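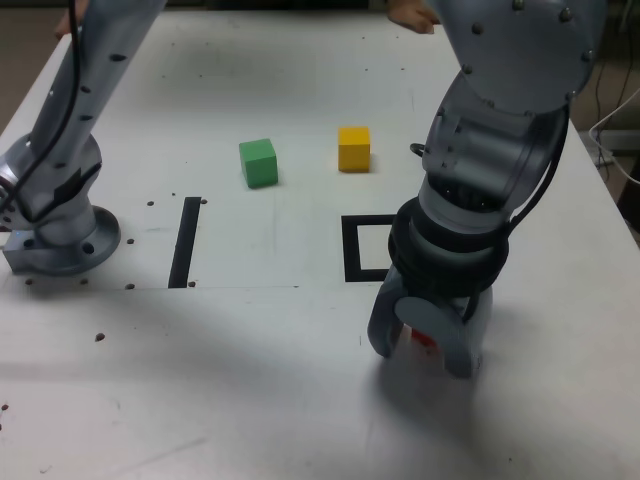 What makes a coloured block easy to find on a white table?

Mostly how different it is from the table in lightness, and after that how much clear space there is round it. The colour itself matters less than I expected when I started.

Block Colours and Tape Marks on a White Table
Project report by Dilani Mondal
Prallovstead, 29/05/2018

Why I picked this

My little cousin has a sorting game called Katis, where you put wooden cubes into marked squares against a timer. She's brilliant at it and I'm terrible, and I kept blaming the colours. When we were told to choose something small enough to test properly, I thought I'd find out whether I had a point! My tutor wanted me to look at food packaging instead, but she came round once I'd shown her my first page of notes.

What I used

The cubes are plain wooden ones in red, green, yellow and blue, from a Hirano set. I like them a lot. They have a proper flat face on every side so they stay where you put them, and they throw a small shadow on the tabletop, which ended up mattering more than I'd planned for.

For the marks I used black tape (Gedix, the matt sort). There's a square outline for the target and a single strip over to the left of it as a starting line. I tried masking tape first and hated it. It was cream on white and people kept asking me where the square was. Black looks a bit harsh but you can't miss it.

The table has a faint seam running across it. I thought about covering it over and then left it alone, and only one person mentioned it.

How I ran it

28 people had a go, mostly from my year plus a few of their parents. Each person stood at the long side of the table, turned round while I set the cubes out, then turned back and pointed to whichever colour I called. After that they had 60 seconds to move cubes into the square one at a time, using one hand. If a cube landed on the tape I counted it as out — this caused arguments, so next time I'd write the rule down and stick it on the wall.

I ought to say that I changed the lighting halfway through the first session. The ceiling light was making a glare patch right by the square, so I switched it off and used the window light. I threw away the results from before the change, which hurt.

What I found

Green and blue were picked out quickest and people hardly hesitated. Red was close behind. Yellow was slowest, and several people told me they'd seen its shadow before they'd seen the cube, especially when it was further back on the table. I checked this by moving a lamp so the shadow fell behind the cube, and yellow got slower again. I was very pleased with that!

The square caused more trouble than the colours did. People aimed for the middle with the first cube and then had no room for the others, so the later ones ended up on the line. The people who started in a far corner did much better. My cousin does this without thinking.

What I'd change

I'd repeat the yellow test on a grey table. I'd also like to try a thinner tape, as some people seemed to be treating the inside edge as the line and others the outside. I have enough Gedix left to cut it down lengthways, if I can find a straight enough blade, and the room is free again in September.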